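Rules for the Last Three Feet
Print this article | E-mail this article
Last updated: 19 Dec 2023

When Hasavlow began running service robots in shared offices, its operating manual had a long chapter on elevators and a single paragraph on desks. The desks caused most of the trouble. A robot that crosses a lobby without incident can still stop dead in front of a workstation, where a chair has been left at an angle and a cord lies where the wheels need to go.

The company's revised code of practice, adopted in March, has 36 clauses. Its longest section covers what the authors call the last three feet – the space between the open walkway and the edge of a desk.
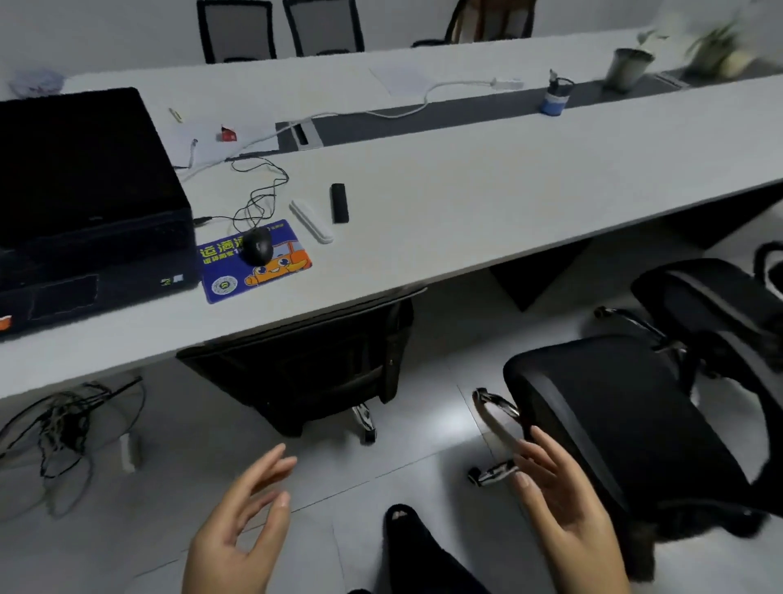

The code sorts what may be found in that space into two classes. Class 1 items may be touched and moved by a machine under set limits. Class 2 items may not be touched at all. Power cords, open drinks and anything bearing a person's name belong to Class 2. A cord on the floor is treated as a barrier, and the machine must report it and wait for a member of staff.

Chairs took longer to settle. Early drafts let a robot push one aside by the seat. Dean Fothergill, who led the drafting for Hasavlow, objected that people do not move chairs that way. "We asked the group to write down how a careful person does it," he said. "Both hands on the back, a steady pull, and a look behind before the first step." Clause 17 now follows that wording closely. 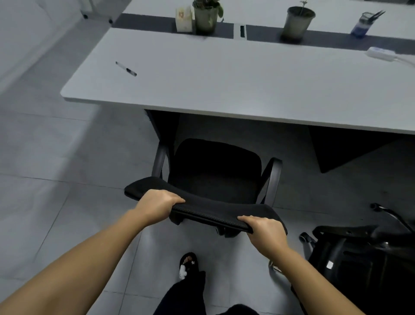 Drawing a chair back from the desk, with both hands on the backrest.

The clause also limits speed and requires a stop if resistance rises suddenly. A stuck caster and a human foot can produce much the same reading, and the code instructs the machine to assume the foot. Prellness, which supplies the firm's test software, checked the rule against 1,492 recorded chair movements before it was approved.

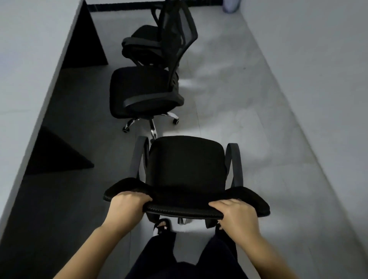

Passing space remains the most disputed part of the text. Tallon, a building operator that reviewed the draft, wanted a fixed minimum width for any route used by a robot. Hasavlow preferred a rule based on what is standing in the route at the time. An aisle with a desk along one side and a wall along the other may meet a fixed width on paper, yet a few black office chairs standing in it leave a machine with little room to turn. The final text requires a fresh check on every pass, and no chair may be parked where it narrows an exit route.

The code will be reviewed after 2 years. Until then, sites that adopt it must keep a log of every chair contact and make it available to tenants on request.

READER COMMENTS

Szabó: We follow something similar in our building. The log is useful, but tenants should receive it without having to ask.

deskside_ops: Does Clause 17 cover stools? They have no back to hold.

M. Tallis: Treating every cord as a barrier will mean a great many stops. I would still keep the rule.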